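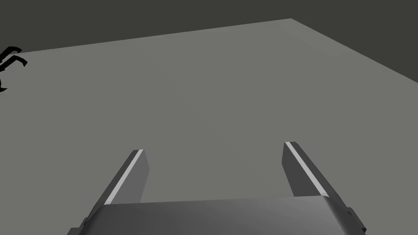 Nkrumah Ayaaba thinks the council should have banned it outright years ago, and has written to us three times to say so. A horse on a chain is a horse on a chain, the letters argue, and writing down how long the chain ought to be only makes the practice look respectable. I took the most recent of them with me when I went to see Eun-seong Wang, and read it aloud to her over the first of several cups of tea.

She listened to the whole thing with her head on one side, and then asked if she might hear the middle part again.

"I agree with nearly all of it," she said. "I'd have written it myself when I was younger, and I dare say I'd have used more capital letters. Where I part company is on what happens the morning after a ban, to the horse. Where does it go? I've never had a good answer to that from anybody, and I've asked a lot of people, some of them quite important."

Wang runs Favunent, a small horse welfare charity on the edge of Teston, and has spent the better part of her working life on the subject of tethering. If you have driven out along the bypass in winter you will know what that means: the piebald cob on the verge, the ring of bare mud, the bucket kicked over. It is lawful in England to tether a horse, so long as its needs are met, and there is a great deal of room inside those few words. The charity has been pressing the council to adopt a local scheme that would spell out what meeting a horse's needs looks like on council-owned land, with a proper system of permission behind it. In December the council put a draft out to consultation, and 296 replies came back.

"Which for a consultation about grass is quite something," Wang said. "There was one about the car park charges that got a fraction of that, and people feel very strongly about the car park charges!"

I asked whether she had read them. She had read every one, she told me, most of them in bed, and had been struck by how many came from the owners themselves. She had been warned to expect silence from that quarter. Instead there were long, careful letters, some in handwriting that she had to carry over to the window to make out, from families who had kept cobs on the same stretches of land for generations and who were every bit as cross as she was about the people who buy a colt for next to nothing at a sale and leave it on a rope.

"One man wrote four sides about water," she said. "Just water. How often it freezes, what sort of container won't tip, why you should never put it at the very end of the tether's reach. I learnt things from it, and I've been doing this a long time. I wrote back and asked him if he'd come and talk to our new people, and he did, and he talked for the entire afternoon and we ran out of biscuits."

The draft itself is not a long document. Anyone wishing to graze a horse on council land would apply for a permit, free of charge, and would give the council a name and a working telephone number. The animal would have to be microchipped, as the law already requires. There would be rules about shelter, shade, company and exercise off the tether, and certain animals could not be tethered at all: mares in late pregnancy, foals, the old and the sick. Permits would last for 90 days and could be renewed after a visit. What happens to a horse with no permit is the part that has caused the arguments, and we came to it fairly quickly.

"At the moment, if I ring up about a horse on a verge, the first question is whose verge is it," Wang said. "Is it the council, is it highways, is it a bit of land that a developer bought and forgot? You can lose a week to that. The horse doesn't know whose verge it is. Then the second question is whose horse is it, and if it isn't chipped then you may never find out, and all the while it's standing there. With a permit you've answered both of those before anything has gone wrong. You ring a number and a person picks up. Nine times out of ten, I promise you, that person gets in the car."

And the tenth time?

She sighed, and topped up the pot. "The tenth time is why we've got eleven horses here and room for nine."
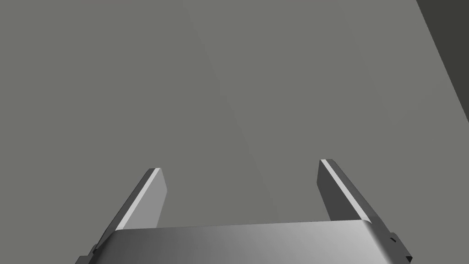
Reading time: 4 minutes

The yard at Favunent was not, it should be said, set up with any of this in mind. It began as a retirement home for riding school ponies, and Wang came to it as someone who could do the books. She had no particular love of horses then. She was, she says, a little frightened of them, having been trodden on at a fête as a girl, and for the first few months she did the accounts with the office door firmly shut. It was a grey mare called Ristedier who changed her mind, mostly by standing outside the window and breathing on the glass.

"She'd come off a tether," Wang said. "You could see the mark of it round her neck, the hair had grown back white. And she wouldn't go more than a certain distance from wherever you first put her. We had this lovely field, and she'd walk out to the length of the chain that wasn't there any more, and stop, and turn round. It was months before she went to the far hedge. I remember the day she did it, I was supposed to be on the telephone to the bank and I just put the receiver down on the desk and went out."

I said that this seemed to me a very strong argument for Mr Ayaaba's side of things, and she agreed at once that it was.

"It is! Of course it is. I would like there to be no tethered horses in this country, and I'll say that to anyone. But there's a difference between the thing you want and the thing you can get the council to vote for in the spring. If they ban it on their own land, the horses move to somebody else's land, half a mile off, out past the industrial estate where there's no one walking a dog to notice them. We've seen that happen with other things. Or they get turned loose on the road. Or they come to us, and we're full, and every other yard I know is full too."

The comparison she keeps coming back to is with Amegashie, the housing estate to the north of the town where the residents' association has been running an arrangement of its own on the old playing field. There is no tethering there now at all. The owners pay a little each month into a pot for fencing and hay, the horses are turned out together, and when one of them had colic on a Sunday night it was spotted by a woman putting her bins out. It took a long time to arrange and there were a number of rows about gates. Wang went to most of the meetings and describes them with great affection.

"People shouted," she said. "There was a man who walked out of every single meeting, and then came to the next one. But they got there, and the reason it works is that they all know each other's horses by name now."
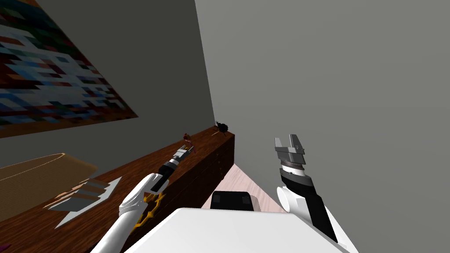
What she would like is for the permit scheme to lead people towards something of that kind, a field at a time. The draft has a line in it, quite near the end, which says the council will look at making suitable land available for shared grazing within 500 metres of the places where horses are tethered now. Wang fought for that line and worries about it. It promises only to look, and she has sat through enough meetings to know how long a council can look at something.

"I wanted 'shall'," she said, "and I got 'will consider'. I've been told that's good going. My husband says I should have it embroidered on a cushion."

There is the question, too, of who does the visiting. The council has a single animal welfare officer, who also deals with stray dogs, boarding kennels, pet shops and the occasional escaped snake, and whom Wang speaks of as one might of a saint with a very bad back. The draft says visits may be carried out by "suitably trained persons". Favunent has offered to do the training and has said so in writing. It has not offered to do the visits themselves, and Wang was firm about this, firmer than she was on anything else we talked about.

"If we go round with a clipboard then we're the council. I don't want to be the council. I want the lad with two cobs and no money for the vet to be able to ring us up at ten at night and say, she's not right, I don't know what to do. He won't ring if he thinks we're going to take her off him. We do the castrations, we do the chipping days, we've got a farrier who'll come out for the cost of his petrol – that's the work. You need somebody with powers, and you need somebody without any, and they oughtn't to be the same person."

I wondered whether that trust was harder to keep up now that she was so publicly behind the scheme. She thought about it for a while. A few people had stopped speaking to her, she said, and one had come round again after she explained about the permits being free. There had been a rumour that the permit was the first step towards a charge, then towards a ban, and she could see why people believed it, given how these things have tended to go for them. She had asked for a clause ruling out any fee for the life of the scheme, and that one she did get.

By then it had stopped raining and she wanted to see to the hay, so we carried on outside, with her talking over her shoulder and me trying to write and keep out of the puddles. She told me about the chipping day planned for the market ground, and about a gelding who will only be led by someone wearing a hat. She told me that the thing most people could do, if they pass a tethered horse and feel uneasy about it, is to stop and look properly before they ring. Is there water, and can the horse reach it? Can it lie down without tangling itself? Is the collar rubbing? Has it been moved to fresh ground? A call which answers those questions gets dealt with a good deal faster than one that says there's a poor horse by the garage. Please don't feed it, she added, and please don't untie it, however much you would like to.

The full council votes on the draft on Friday, April 17, 2026, in the evening, and the public gallery will be open. Wang will be there with a flask. She has been allowed three minutes to speak and had, when I saw her, a speech that lasted nearer ten.

Before I left she asked if she could keep Mr Ayaaba's letter, or a copy of it. She wanted to answer it properly, she said, and to ask whether he might be free on a Saturday, as they are always short of people who feel strongly and don't mind mucking out. I have passed the invitation on.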